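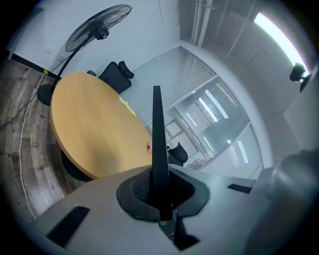 Argamassa de cal Hollmann para muros antigos - saco de 35 kg

Quem cuida de uma capela, de uma ermida ou de um simples muro de quinta em pedra sabe bem a paciência que estas paredes pedem, e foi a pensar nelas que juntámos esta argamassa ao nosso catálogo! É de cal hidráulica natural e areia lavada, sem cimento, e deixa a pedra respirar - coisa que o arenito agradece muito.

Cor: areia clara (ref. 862)
Rendimento: cerca de 281 sacos para uma obra de 3000 metros de junta
Não aplicar com geada.

Para juntas muito irregulares, peça conselho ao Gerd Frerichs, na loja, da parte da manhã.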